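Lighting randomization, round two

June 5, 2025

OK quick one because I have a train in an hour and I promised Đức I'd write this down before I forget it.

So the lighting thing. Last time I said the grasp policy was "basically fine" under changed lighting. It was not fine. I had been randomizing brightness and color temperature and calling that lighting. Same soft overhead light every episode, just dimmer or yellower. Of course it held up.

Đức Nghiêm looked at my plots and asked one question: where are the shadows? Fair.

New setup, then. Hard light sources at random angles, and things placed out of view to block them. Slats, posts, big flat panels. Shadows get thrown on the mat, the walls, the floor, wherever. Geometry stays the same, task stays the same. 3405 episodes generated overnight, 2000 for training and the rest held back.
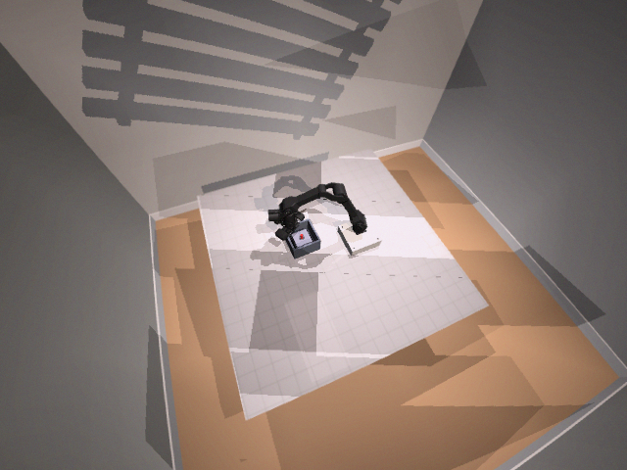 One of the busier draws. Red object in the bin, gripper over the white block, slat shadow all over the back wall.

Results, short version. Old policy on the new shadows: bad. Worst cases were where a shadow edge fell right next to the block, it would go for the edge instead. Reached for a dark stripe on the mat more than once, very confidently. Retrained policy mostly ignores the stripes. Still gets confused by thin dark things though, the rod is a pain, a thin shadow and a thin rod look pretty much alike from high up. Depth input would probaly fix it but I want to see how far RGB alone goes first.

Things I tried that did nothing:
Blurring the shadow edges. No difference.
Making the floor a different color. Also no difference, I was sure it would matter.

Thing that helped a lot: 7 lights in the pool instead of 2. With two, the net seemed to just learn those two. Should of seen that coming.

Engelbert Koller wants the same test on the Finness task before we say anything in public, and he's right, one task is one task. That one has clutter so I expect it to be uglier. I also haven't touched shadows that move during an episode, right now they only move because the arm does.

Configs are on the Lostthorpe machine under the April folder (yes I know, I'll rename it). Seeds are in there too. If you rerun it, turn the render cache OFF or you get the old lights back and waste a day like me.

Train. More when the Finness runs are done.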